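Unit 6: State estimation for the laundry task
Course notes, prepared by Adanech Ejigu. Lab section: Sumeya Tekleab.

Read this before the May lab. You need the Kastari simulator installed and a working login for the Fimora log viewer.

1. Why the task needs a state machine

In Unit 5 we ran one policy from start to finish. That is fine for picking up a block. Laundry is longer, and most of the steps depend on facts about the machine: which door is open, which drum has something in it, where the basket is. We keep those facts in a small table called the world state. The planner reads the table. The perception node is the only thing allowed to write to it.

The fields you will use:

upper_door: open, closed, unknown
lower_door: open, closed, unknown
upper_drum: empty, loaded, unknown
lower_drum: empty, loaded, unknown
basket_pose: a pose in the floor frame, or unknown

Every field starts as unknown. A field goes back to unknown if it has not been confirmed in the last 100 control ticks.

2. Views of the appliance

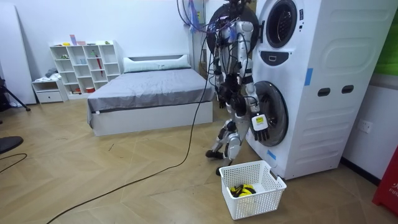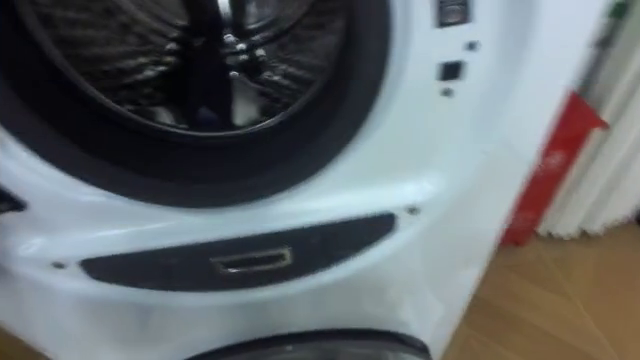
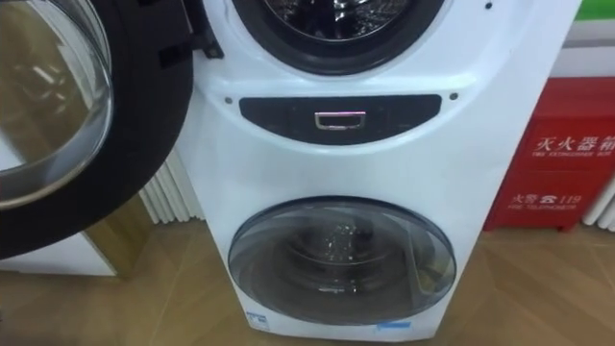
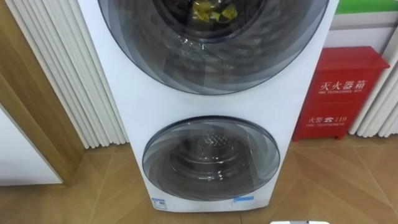 3. Writing to the table

The detector gives a label and a score for each door and each drum. Do not write a label to the table from a single image. Keep a short buffer per field and write only when the labels in the buffer agree. Blurred images are dropped before they reach the buffer. The blur check is the function sharpness() in the Itell package, and you should leave its threshold alone for this lab.

Two cases need care.

Tinted glass. A reflection on a door can score as cloth. If the door is closed and the drum score is in the middle range, write unknown and let the planner ask for a second viewpoint.

Partial views. When a door runs out of the image, the circle fit is poor and the center can be off by several centimeters. Use the fit for the door label but not for reaching. The reach controller needs a full rim or a wrist camera fix.

4. Planner rules

The planner picks the first rule whose conditions hold. Unknown never satisfies a condition – a rule that needs lower_door = open will not fire on unknown. If no rule fires, the planner calls look_around and waits for new writes. After 2 calls with no change it stops and reports.

5. Lab work

Load the Mekonnen log set, which has 2,000 images with door and drum labels. Run the stock detector and save the confusion table for each field. Then add the buffer and run it again. Try lengths of 3, 5 and 9.

Log 143 has a label error in upper_drum. Skip it or fix it, but say which in your report.

Hand in your code, the tables for each buffer length, and a paragraph on which length you would choose and what it costs in delay. Sumeya will check that your code runs on a clean install, so list any extra packages at the top of the file.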